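생활체육 복싱 대회, 처음 나가시는 분들이 자주 묻는 것들

안녕하세요, 슈타인바흐(Steinbach) 복싱짐 블로그입니다. 봄 대회 접수가 열리고 나서 쪽지랑 댓글로 비슷한 질문이 계속 들어와서 한 번에 모아 봤어요. 저도 생체 대회 여러 번 나가 봤고 요즘은 주로 세컨드로 따라다니는 쪽이라, 선수로 헤맸던 것과 옆에서 보면서 답답했던 것을 섞어서 적습니다. 대회마다 규정이 조금씩 달라요. 제가 적은 건 주로 저희가 매년 나가는 준톤(Zundton) 컵 기준이니까 다른 대회 나가시는 분은 꼭 그쪽 요강을 먼저 보세요!

복싱 시작한 지 얼마나 되면 나갈 수 있나요?

준톤 컵 신인부는 체육관 등록 3개월이 넘어야 접수가 됩니다. 그런데 등록만 3개월이고 실제로 나온 날은 열 번도 안 되는 분들이 계시잖아요(뜨끔하신 분 있죠?). 저는 개월 수보다 스파링을 몇 번 해 봤는지를 봅니다. 매스 말고 제대로 헤드기어 쓰고 하는 스파링이요. 맞아 보고 나서도 다음 날 또 하고 싶다는 생각이 들면 나가 봐도 됩니다. 맞는 게 아직 너무 무서우면 한 시즌 더 기다려도 아무도 뭐라고 안 해요.

참가 신청은 어디서 하나요?

개인 접수는 안 받고 체육관 단위로만 받습니다. 저희 관원이면 카운터에 있는 종이에 이름, 생년월일, 체급 적어 주시면 제가 페스티스(Festis) 사이트에 한꺼번에 올려요. 페스티스가 준톤 컵 접수랑 대진표를 맡는 대행사인데, 사이트가 밤에 자주 느려져요. 마감 당일 밤 11시에 올리려다가 로그인이 안 돼서 식은땀 흘린 적이 있어서 저는 무조건 이틀 전에 마감합니다. 늦게 말씀하시면 저도 못 도와드려요. 작년 정원이 384명이었는데 마감 전에 다 찼거든요.
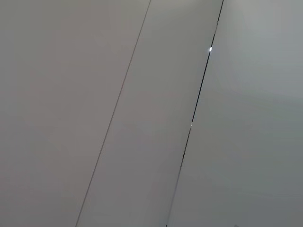
참가비는 접수하고 바로 내야 명단에 이름이 뜹니다. 입금자 이름을 선수 이름으로 안 하고 부모님이나 배우자 이름으로 하시는 경우가 은근히 많은데 그러면 제가 페스티스에 전화해서 하나하나 맞춰야 해요. 제발 본인 이름으로 부탁드려요. 환불은 대진표가 나오기 전까지만 되고, 나온 다음에는 진단서가 있어도 절반만 돌려줍니다.

체급은 어떻게 정해요? 빼고 나가는 게 유리한가요?

제일 많이 받는 질문입니다. 결론부터 말하면 첫 대회는 평소 체중으로 나가세요. 저는 첫 대회 때 한 체급 내리겠다고 마지막 주에 거의 굶고 물도 안 마시고 나갔다가 2라운드 시작하자마자 다리가 풀렸어요. 상대 얼굴도 기억이 안 나요. 팔이 올라가질 않아서 그냥 맞고 있었고 심판이 세워 줬을 때 고맙다는 생각밖에 안 들었습니다.

프로 선수들이 감량하는 걸 보고 따라 하시는데, 그분들은 전날 계체를 하고 회복할 시간이 있어요. 생체는 당일 아침에 재고 점심쯤 링에 올라갑니다. 회복이고 뭐고 없어요. 평소보다 1킬로, 많아야 2킬로 정도를 한 달에 걸쳐서 천천히 빼는 건 괜찮은데 사우나에서 땀복 입고 빼는 건 저희 체육관에서는 금지입니다. 들키면 제가 기권시켜요. 진짜로요.

계체는 어떻게 진행되나요?

아침 9시까지 체육관 로비에 줄을 서야 해요. 9시에 '시작'이 아니고 그때까지 와 있어야 하는 거라 저희는 보통 8시 조금 넘으면 모입니다. 신분증 꼭 챙기시고요, 휴대폰 사진은 안 받아 줍니다. 속옷이나 얇은 반바지 차림으로 재고, 옷 무게는 빼 주지 않아요.

한 번 초과하면 한 시간 안에 다시 잴 기회를 줍니다. 줄넘기 뛰고 화장실 다녀오고 하면 몇백 그램은 빠지는데, 그 이상이면 그냥 상위 체급으로 올려 달라고 하는 게 나아요. 상위 체급에 자리가 비어 있어야 가능하고 상대 쪽에서도 동의해야 합니다. 계체 끝나면 문진표 쓰고 혈압을 재는데 긴장해서 높게 나오는 분들이 많아요. 앉아서 좀 쉬었다가 다시 재면 대부분 내려갑니다.

준비물은 뭘 챙겨야 하나요?

글러브랑 헤드기어는 대회에서 줍니다. 본인 것은 못 써요. 꼭 가져가야 하는 건 마우스피스, 낭심보호대(여자 선수는 가슴보호대), 핸드랩, 복싱화나 바닥 깨끗한 실내 운동화, 그리고 수건이에요. 수건은 두 장 가져오세요. 한 장은 세컨드가 씁니다. 색깔 있는 상하의는 홍코너 청코너 맞춰서 입어야 하는 대회도 있는데 준톤 컵은 체육관 티셔츠면 됩니다.

마우스피스는 제발 미리 맞추세요. 전날 밤에 사서 뜨거운 물에 담갔다가 모양 다 망가뜨리고 울상으로 오시는 분이 매 대회 꼭 있어요. 최소 2주 전에 맞춰서 그거 물고 스파링을 해 봐야 숨 쉬는 게 익숙해집니다. 핸드랩은 대회에서 길이를 보는데 4.5미터짜리면 문제 없어요. 웨카(Weka) 체육사에서 저희 관원이라고 하면 조금 깎아 주니까 물어보세요. 광고 아닙니다, 저도 거기서 제 돈 주고 사요.

아, 바나나랑 물이요! 계체 끝나고 먹을 걸 안 가져와서 매점 핫바 먹고 올라가는 분들 계신데 링 위에서 올라옵니다. 흰죽이나 바나나, 식빵 정도가 좋아요.

대진표는 언제 나와요? 상대를 미리 알 수 있나요?

보통 대회 며칠 전에 페스티스 사이트에 올라옵니다. 이름이랑 체육관, 나이까지 나와요. 그거 보고 상대 체육관 인스타 뒤져서 스파링 영상 찾아보는 분들이 계신데(저도 했습니다) 별로 도움은 안 되더라고요. 영상에서는 다들 무섭게 잘해 보여요. 잠만 설칩니다.

나이 차이는 신인부에서 최대한 맞춰 주는데 30대 후반부터는 인원이 적어서 좀 벌어질 수 있어요. 너무 벌어졌다 싶으면 저한테 말씀하세요. 대진표 나오고 24시간 안에는 체육관에서 이의 신청을 할 수 있습니다. 그 시간이 지나면 바꿔 주지 않으니까 확인은 바로바로 해 주셔야 해요.

경기는 몇 라운드인가요?

신인부는 2분 2라운드, 일반부는 2분 3라운드입니다. 2분이 짧게 느껴지죠? 링에서는 정말 길어요. 처음 나가시는 분들은 거의 다 첫 30초에 전부 쏟아 버리고 남은 시간을 버팁니다. 연습 때 쉬는 시간을 짧게 잡고 라운드를 하나 더 하는 식으로 준비하면 조금 나아요.

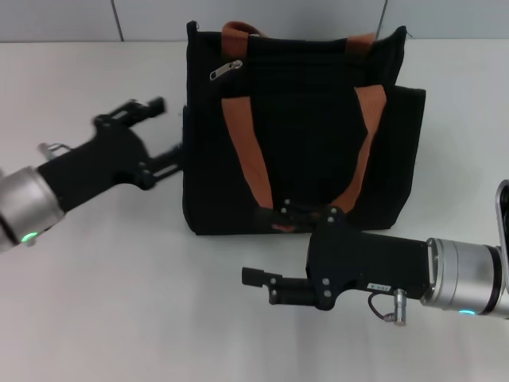
댓글로 버들잎 님은 첫 경기에서 종이 울렸는데 그걸 못 듣고 계속 치다가 주의를 받았다면서, 관중 소리 때문에 종소리도 세컨드 말도 하나도 안 들리니까 심판 손을 보는 연습을 해 두라고 적어 주셨어요. 저도 완전히 동의해요. 저희는 그래서 대회 앞두고는 음악을 크게 틀어 놓고 스파링을 합니다. 시끄럽다고 싫어하시는 분들도 계시지만 대회장은 그것보다 더 시끄러워요. 심판이 "스톱" 하면 바로 손 내리고, "브레이크" 하면 한 발 뒤로 빠지고 나서 다시 치는 것까지가 연습입니다. 브레이크 걸렸는데 빠지면서 한 대 치는 습관이 있는 분들은 감점까지 갈 수 있어요.

판정은 어떻게 하나요? 때린 숫자로 이기나요?

부심 세 분이 라운드마다 채점합니다. 깨끗하게 들어간 유효타가 제일 중요하고, 그다음에 경기를 누가 끌고 갔는지를 봐요. 막 휘둘러서 가드 위에 맞은 건 점수가 거의 안 됩니다. 관중석에서는 많이 휘두르는 쪽이 이기는 것처럼 보여서 가족분들이 판정에 화내시는 경우가 있는데, 링 가까이에서 보면 좀 달라요. 물론 저도 이해 안 되는 판정은 여러 번 봤습니다. 그럴 때도 일단 인사하고 내려오세요. 항의는 제가 할게요.

다운이 되면 바로 끝나나요?

아니요, 카운트를 합니다. 서 있어도 위험해 보이면 심판이 스탠딩 카운트를 줘요. 준톤 컵은 한 라운드에 두 번 카운트가 나오면 경기를 멈춥니다. 세컨드가 수건을 던지는 것도 가능한데, 저는 좀 일찍 던지는 편이에요. 더 할 수 있었다고 원망하신 분도 있었고 지금도 가끔 술자리에서 그 얘기 나옵니다. 그래도 다음에도 일찍 던질 거예요.

카운트를 당했거나 머리를 세게 맞았으면 그날은 운전하지 마시고, 두통이 계속되거나 속이 울렁거리면 바로 병원에 가세요. 스파링은 한 달은 쉬어야 합니다. 괜찮은 것 같다고 다음 주에 글러브 끼고 나타나시면 제가 집에 보냅니다.

가족이나 친구가 응원하러 와도 되나요?

그럼요! 관중석은 무료고 자리도 넉넉해요. 다만 경기 시간이 정확하지 않습니다. 앞 경기가 일찍 끝나면 확 당겨지고 계체에서 밀리면 한참 늦어져요. 오후 2시쯤이라고 들었는데 12시 반에 끝나 버려서 부모님이 못 보신 적도 있어요. 보고 싶은 분은 오전부터 와 계시라고 하세요. 주차장은 아침에 금방 차니까 가능하면 지하철이 편합니다.

선수 대기 구역에는 선수랑 세컨드만 들어갈 수 있어요. 도시락은 관중석에서 드시면 됩니다.

너무 긴장되는데 어떻게 하죠?

저는 아직도 세컨드로 가면서 긴장해요. 방법이 딱히 있는 건 아니고, 몸을 좀 일찍 풀어서 땀을 한 번 내 두면 낫습니다. 경기 세 개쯤 앞에서부터 미트를 받아 드릴게요. 그때 말 시켜도 대답 안 하셔도 돼요. 화장실은 글러브 끼기 전에 꼭 다녀오시고요(끼고 나면 정말 곤란합니다).

지면 다음 대회까지 얼마나 기다려야 해요?

다친 데 없으면 바로 다음 대회 접수하셔도 됩니다. 5월 대회 다음은 9월이에요. 경기 영상은 제가 찍어서 단톡방에 올려 드리는데, 다음 날 바로 보지 마시고 며칠 지나서 보세요. 그때 보면 왼손이 계속 내려가 있는 게 보일 겁니다. 다들 내려가 있어요.

여기 없는 질문은 댓글로 남겨 주세요. 낮에는 수업이 있어서 답은 주로 밤 10시 넘어서 답니다. 접수 종이는 카운터 오른쪽 서랍 위에 있어요.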